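Skin Talk Community > Dry and Sensitive Skin

Winter cheeks that sting no matter what I put on them. Where do I start over?

Posted by Marguerite_in_Duluth, 24th February

Hi everyone, I've been reading along here since before Christmas and finally made an account, so please be gentle with me! I am 52 and I've had what I would call normal skin my whole life. A little shiny in the summer, a little dry in the winter, never anything I had to think about. Then in December my cheeks and the sides of my nose started to sting whenever I washed my face, and now they sting when I put on moisturizer too, even the plain one I have used for years.

I should confess that I may have brought this on myself. My niece got me very excited about skin care at Thanksgiving and I went a bit wild. I bought a glycolic toner, a vitamin C serum from Fetix, a retinol cream (also Fetix, they were having a sale) and a foaming cleanser by Triltix that smells like cucumbers. I was using all of it, most days, and the toner both morning and night. The first week I looked wonderful. I really did, my sister asked if I'd been on vacation. By the third week I was pink, and then there were little rough patches that makeup just sits on top of.

I've stopped the retinol. I still use the toner every other day to keep the flakes down, and the vitamin C in the morning. We keep the heat at 70 and the air in the house is so dry the piano has gone out of tune. Do I need to throw everything away? Is there one product that fixes this? And how long before I can go back to the retinol, which I did like? Thank you in advance, and sorry for the essay.

3 replies

dot_and_biscuit

Oh you poor thing, I had this two winters ago. Coconut oil! I put it on every night from the jar in the kitchen and was better in no time. My daughter says it clogs her pores but it never clogged mine. Feel better!!

Chin-lung Lau

Welcome, Marguerite, and please don't apologize for the long post. The long ones are much easier to answer, and you've already done most of the detective work yourself.

What you describe sounds very much like an irritated skin barrier. I say "sounds like" on purpose, as I can't see your face and I'm no substitute for a doctor. But stinging from a moisturizer that never used to sting, plus rough patches, plus three strong products started in the same month, is a story I have heard a great many times across the counter.
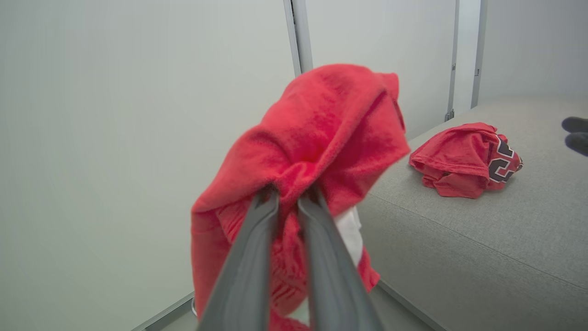

Chin-lung Lau
Licensed esthetician and community moderator
188 helpful answers

So, where to start over. I would put the toner, the vitamin C and the retinol in a drawer together, all three, tonight. I know the toner seems to be helping with the flakes, and this is the part people find hardest to believe, but the flakes are quite likely coming from the toner. It lifts off the ones you can see, your face feels smooth for a few hours, and then the skin underneath is a little more raw than it was the day before. Let the flakes be for now. They look worse to you in the bathroom mirror than they do to anybody across a table.

The cucumber cleanser can go in the drawer too. In the morning, rinse with lukewarm water and leave it at that. In the evening, use a creamy, unscented cleanser that doesn't foam much, with your fingertips only, and pat your face with a towel. While your skin is still a bit damp, put on your moisturizer. If your old one still stings, try a thicker plain cream or a thin layer of petroleum jelly over the worst spots. I like the basic Hadgu cream in the tub for this, but there are plenty of others, and the short ingredient list matters more to me than the name on the lid. Look for ceramides, glycerin or squalane, and skip anything with fragrance, including the "natural" essential oils.

Keep wearing sunscreen, even in February. If yours stings, a mineral one with zinc oxide is usually kinder. A wide hat helps on the days when you can't bear anything on your face at all.

About the dry air, a humidifier in the bedroom would be a nice thing for you (and perhaps for the piano). Clean it as the booklet tells you to. I'd also turn down the shower a notch and try not to let the hot water run straight onto your cheeks. And if you wear a scarf on your walks, notice whether it rubs, and wash it in unscented detergent. I had a client who changed every bottle in her cabinet before we thought to ask about her fabric softener.

You asked how long. Many people feel less stinging within a week or two, and the full recovery can take a month or more. I would wait until you've had a good few weeks of no stinging at all before you think about the retinol. Then bring back one thing, only one, twice a week at night over your moisturizer. If you're happy after a month of that, you can decide whether you even miss the rest. The glycolic toner may simply not be for you, and certainly not twice a day!

Please do see a dermatologist if it isn't improving after those first few weeks, or sooner if you get swelling, oozing, bumps that spread, or burning around your eyes. Rosacea and some kinds of dermatitis can look just like this at the start, and they have their own treatments.

As for the coconut oil, I'm glad it worked for Dot, and some people do love it. It's rather heavy for the face and breaks some of us out, so I'd keep it for elbows and shins.

Let us know how you get on. I check in here most evenings.

hollis.p

Agree with the long answer. Only thing I'd add is write the date you opened it on the bottom of each bottle. My vitamin C (Drukar, not the one you have) had gone dark orange and I kept using it anyway and it stung like crazy. Also take a picture of your cheeks by the same window once a week. I was sure nothing was changing until I looked back at the first one.

Marguerite_in_Duluth

Thank you all so much! Everything is in the drawer. I kept the cucumber one out for my hands, I hope that's allowed. I never thought about the scarf, and mine is wool, so I'm going to dig out a softer one before church tomorrow.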